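Can a student request an instructor's section notes before registering?

Posted in Registration and Advising, Womosura Student Help
May 28, 2026

altut_transfer
I'm transferring into the communication program at Altutport for the fall term with 45 credits accepted. The degree plan requires one 600-level seminar or two methods courses. Three instructors teach the seminar, and the catalog prints the same two-sentence description for all of them. I want to see the reading load and how the grade is split before I pick a section.
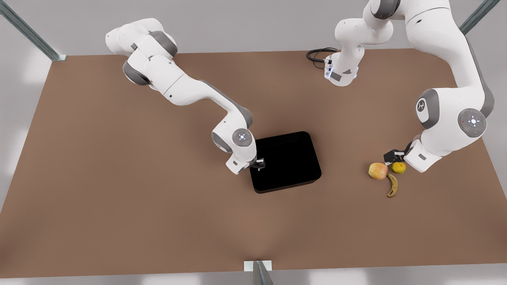 The registration page has a "Syllabus" link for each section, but all three open a blank page. I tried two browsers and cleared the cache. Is there a way to get the syllabus before I commit, or do I register first and drop later? My enrollment window closes in 14 days.

clandesa_desk
The blank page means the instructor hasn't published the fall file. It is a status issue and clearing the cache won't change it. There are two other places to look.

First, the archive. Log in to Clandesa, open Course Records, and set the term filter to "All past terms." The default is the current term, so older sections stay hidden until you change it. Search by course number and leave the instructor field empty. The archive lists 1,730 syllabi for the department, and the seminar has been taught every year. Grade weights tend to stay the same for a given instructor. Readings change more often.

Second, the instructor's department page. Several of them post a reading list there well before the official file goes up.

If neither works, write to the instructor directly. Put the course and section number in the subject line, say that you are an incoming transfer, and ask for the most recent syllabus even if it is a draft. Keep it to four or five sentences. Office hours are normally suspended between terms, so don't wait for those.
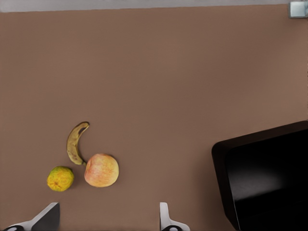

Tabletop with three pieces of fruit, including a banana.

Registering and dropping later is allowed, but check the waitlist first. If you drop a full section, your seat goes to the next person and you can't get it back except through the waitlist.

donati_hall_2
just register for whichever one fits your schedule. I took it in Donati Hall and the reading was fine. you can switch sections in the first week anyway

altut_transfer
The archive filter was the problem. I found last year's file for two of the three sections. One is graded on a single long paper and the other on weekly responses plus a presentation in November. I've written to the third instructor and will add the reply to this thread if I get one.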